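시크게이트 셔츠 접기 과제

시크게이트 셔츠 접기 과제(Sikgate 과제)는 달트소프 공과대학의 학생 동아리 레라수스(Rerasus)가 운영하는 양팔 로봇 실습 과제이다. 두 대의 로봇 팔로 단추가 달린 셔츠를 접는 것을 목표로 하며, 신입 부원의 교육 과정과 교내 대회에서 함께 사용된다. 과제의 이름은 동아리의 첫 작업실이 있던 건물에서 왔다.
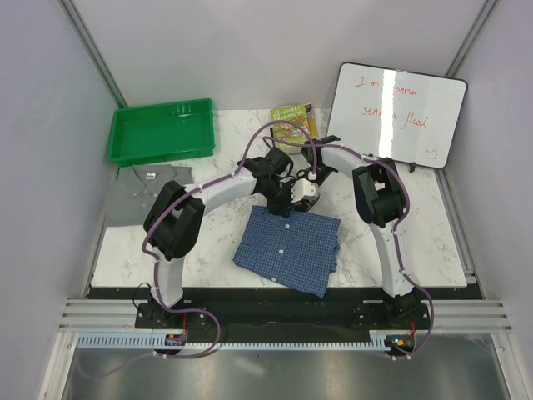 달트소프 공과대학 로봇 동아리 레라수스 (Rerasus, Daltthorpe)

개요

옷감은 모양이 일정하지 않고 잡을 때마다 형태가 달라지기 때문에, 단단한 물체를 옮기는 과제보다 어려운 것으로 분류된다. 시크게이트 과제에서는 주로 깃이 있는 셔츠와 체크무늬 셔츠를 사용한다. 체크무늬는 접힌 선이 기울어졌는지 눈으로 확인하기 쉬워서 초보자 단계에 많이 쓰인다.

작업대는 삼면이 벽으로 둘러싸여 있고, 흰 바탕에 회색 대리석 무늬가 있는 상판을 쓴다. 두 팔은 상판의 앞쪽 좌우에 고정되며 팔을 따라 보라색 케이블이 지나간다. 상판 뒤쪽에는 초록색 트레이, 책, 화이트보드 같은 물건을 둘 수 있다. 이 물건들은 채점 대상이 아니지만, 팔이 건드려서 넘어지면 감점이 된다.

진행 방식

한 조는 과제를 20회 시도한다. 시도마다 셔츠를 상판 가운데에 펼쳐 놓고 시작하며, 아래쪽이 상판 앞으로 조금 내려오는 것은 허용된다. 두 그리퍼는 천의 서로 다른 부분을 맡아야 하고, 한쪽 팔만 사용한 시도는 기록에 넣지 않는다. 시작한 뒤에 사람이 손으로 셔츠를 고치면 그 시도는 무효가 된다.

접는 순서는 정해져 있지 않다. 많은 조가 가로 방향의 접기를 먼저 연습하고, 소매 정리는 나중에 배운다.
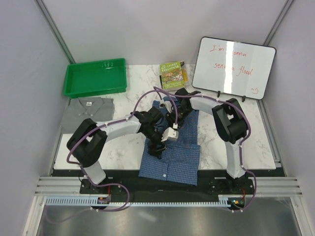
채점

만점은 36점이다. 점수는 접힌 모양, 가장자리의 정렬, 깃의 방향으로 나누어 매긴다. 가장자리에서 천이 겹겹이 나와 있으면 정렬 점수가 낮아진다. 단추는 잠근 상태로 시작하고, 접는 동안 풀리면 1점을 뺀다.

역사

과제의 첫 규칙은 12월 교내 발표회를 위하여 만들어졌다. 이후 부텔레지(Buthelezi) 규칙집이라고 불리는 개정판이 나왔고, 현재의 점수표는 2019년 1월 12일에 확정되었다. 첫 학기에 보관된 시도 기록은 109건이다. 동아리는 기록 1,000건을 모은 다음 수건과 바지 과제를 추가할 계획이다.

같이 보기

양팔 로봇
의류 조작
레라수스 교내 대회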